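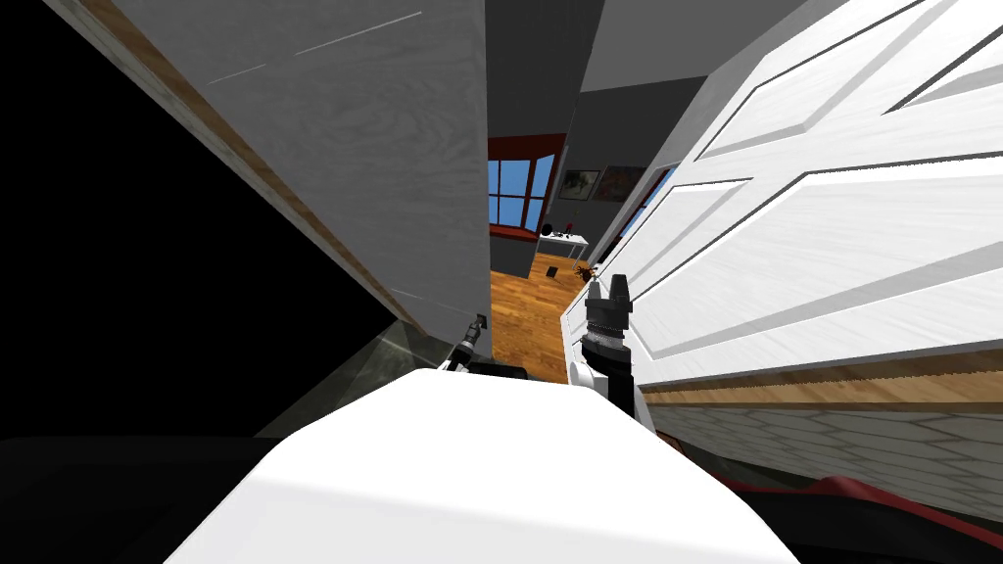
## Section 4: Setting Up Your Hurkwood Station Pager for the First Time

Welcome to the part of the guide most new members turn to first. If you've just been handed a pager by your company officer, find yourself a comfortable chair and a flat surface, and set aside a little time before supper to get this done. It isn't hard, and once it's finished you'll hardly need to think about it again, apart from the monthly check at the end of this section.

These steps cover the Hurkwood pager as issued to the Turnach and Canby fire companies. If you ride with Hamdan, your unit has a different charger, and you'll want to skip ahead to Section 6 for the charging steps and then come back to step 4.

### Before you start

You'll need the pager, its charging cradle, the battery, and the small card with your member number on it. If the card is missing, ask Fadi Hattar at the Turnach station for a new one. Please don't borrow somebody else's number to get going, even for one evening, or the attendance records get into a terrible tangle.

### First-time setup

1. Slide the battery door toward the bottom of the pager and lift it away. It can be stiff when it's new, so use the flat of your thumb and a bit of patience.

2. Put the battery in with the printed arrow facing the antenna, then slide the door back until it clicks.

3. Set the pager in its cradle and leave it there for 12 hours. Yes, that's a long while, and yes, the light will turn green well before then! Please leave it anyway. The first charge is the one that counts, and overnight is the easiest way to do it.

4. Turn the top knob clockwise until you feel it catch. You'll hear two short beeps, and the screen will show the word READY.

5. Hold down the side button until the screen asks for a code. Enter 402, which is the setup code for every pager we issue, and press the side button once more.

6. Enter your member number from the card. If you make a mistake, turn the knob all the way off and begin again from step 4 - there's no backspace, I'm afraid, and we've all grumbled over it.

7. Choose your home station from the list. Members who cover both Turnach and Canby should pick the one they answer from at night.

8. Choose your alert style. Most folks like **Tone and Voice**, which gives you the tones first and then lets you hear the dispatcher. **Vibrate** is handy at church or at work, but see the caution below.

9. Turn the volume up to at least the halfway mark and wait for the evening test, which goes out at 7 p.m. When the tones come through, press the side button to clear them. Your setup is now complete.

> **Caution:** Don't use Vibrate as your only alert while you sleep. A pager buzzing on a nightstand is very easy to snooze through, and it has a way of walking itself off the edge.

> **Caution:** Never charge the pager on a bed, a couch, or anything else soft. The cradle needs air underneath it.

### If the evening test doesn't reach you

Start with the volume, which is the answer more often than you'd think. Next, carry the pager to a window and leave it there until the following evening. Metal siding and basements both weaken the signal quite a bit, and sometimes moving the cradle 20 feet across the house is all it takes.

If you still hear nothing, write down your member number and where in the house you were standing, and bring the pager to Sibusiso Makhubela at the Canby station. He keeps a few spares on hand, so you won't be left without one while yours is looked at.

**Note:** The pager stores 1000 messages and then begins writing over the oldest. You don't need to clear anything out yourself.

### Monthly check

- Wipe the charging contacts with a dry cloth.
- Look over the antenna for cracks near the base.
- Confirm that the clock is right, and correct it with the side button if it has drifted.
- Initial the sheet on the board by the gear racks.

Batteries are replaced for everyone each September, so please bring your pager along to the first drill that month, together with its cradle.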